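흰색 상판 작업대의 오염 제거와 표면 관리 절차
작성일: 2002년 8월 12일

적용 범위
본 절차는 공용 작업실에 설치된 멜라민 및 도장 마감의 흰색 상판에 적용한다. 무늬목, 오일 마감 원목, 스테인리스 상판은 제외한다. 마감 종류를 모르는 경우 상판 뒷면의 제조사 표시를 먼저 확인한다. 표시가 없으면 도장 마감으로 간주하고 약한 쪽 조건을 따른다.

준비물
중성세제(Zomico 원액 또는 동급품)
이소프로필알코올
극세사 천 4장
플라스틱 스크레이퍼
계량컵(500 ml)
니트릴 장갑
보호 왁스(Flirido 무광용)

멜라민 스펀지와 연마제가 든 크림형 세제는 사용하지 않는다. 도장면에서는 한 번만 문질러도 광택 차이가 남으며 복구하려면 재도장해야 한다.

1. 상태 점검
상판의 물건을 옮기고 조명을 낮은 각도로 비추어 긁힘, 접착제 잔여물, 변색을 구분한다. 긁힘은 손톱에 걸리고 변색은 걸리지 않는다. 변색 부위에는 종이테이프를 붙여 위치를 표시한다. 모서리 띠가 들뜬 곳은 세척 전에 접착 보수를 끝낸다. 틈으로 물이 들어가면 심재가 부풀고, 부푼 심재는 건조 후에도 원래 두께로 돌아오지 않는다.

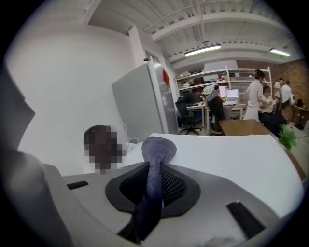
사진 1. 흰색 상판 작업대

2. 일반 세척
물 500 ml에 중성세제 4 ml를 희석한다. 천을 적셔 물이 떨어지지 않을 때까지 짠 뒤 한 방향으로 닦는다. 원을 그리며 닦으면 얼룩 경계가 넓어진다. 세제 성분은 깨끗한 물을 적신 두 번째 천으로 제거하고, 세 번째 천으로 물기를 없앤다. 네 번째 천은 왁스용으로 남겨 둔다.
벽에 붙은 상판은 안쪽에서 바깥쪽으로 작업한다. 케이블 구멍이 있으면 주변 54 mm 안쪽은 젖은 천 대신 알코올을 소량 묻힌 천을 쓴다. 케이블은 세척 전에 전원을 분리하고 상판 아래로 내려 둔다.

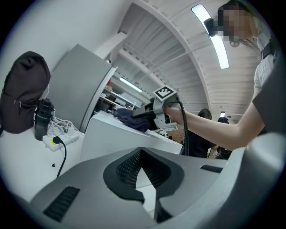

사진 2. 작업실 내부와 흰색 가구

3. 접착제와 잉크 제거
테이프 자국은 알코올을 묻힌 천을 올려 불린 다음 스크레이퍼를 눕혀 밀어낸다. 유성 잉크도 같은 방법으로 처리하되 천의 면을 계속 바꾼다. 도장 마감은 보이지 않는 부분에서 먼저 시험하고, 천에 흰색이 묻어 나오면 즉시 중단한다. 아세톤과 시너는 두 마감 모두에 사용할 수 없다. Nukska 계열 순간접착제는 알코올로 녹지 않으므로 스크레이퍼로만 제거한다.

4. 짙은 색 직물의 이염 예방
남색이나 검은색 직물을 젖은 상태로 흰 상판에 두면 염료가 옮는다. 직물은 상자나 받침 위에 두고 상판에 직접 닿지 않게 한다. 이미 이염된 부위는 2항의 세척을 두 차례 반복한 뒤 남은 색만 알코올로 처리한다. 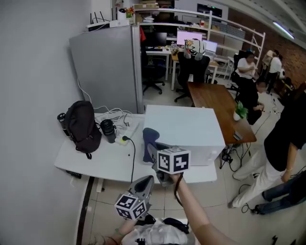

사진 3. 흰 책상 위의 흰색 상자와 남색 직물

5. 보호 왁스 도포
표면이 완전히 마른 뒤 왁스를 얇게 펴 바르고 마른 천으로 닦아 낸다. 도포 후 168시간 동안은 물걸레질을 하지 않고 테이프도 붙이지 않는다. 이 기간에 물이 떨어지면 문지르지 말고 천으로 눌러 흡수시킨다.

6. 주기
일반 세척은 매주, 왁스는 연 1회 4월에 실시한다. Song 사의 도장 상판은 출고 시 보호막이 있으므로 첫해에는 5항을 생략한다. 작업 일자와 사용 약제는 관리표에 기입한다.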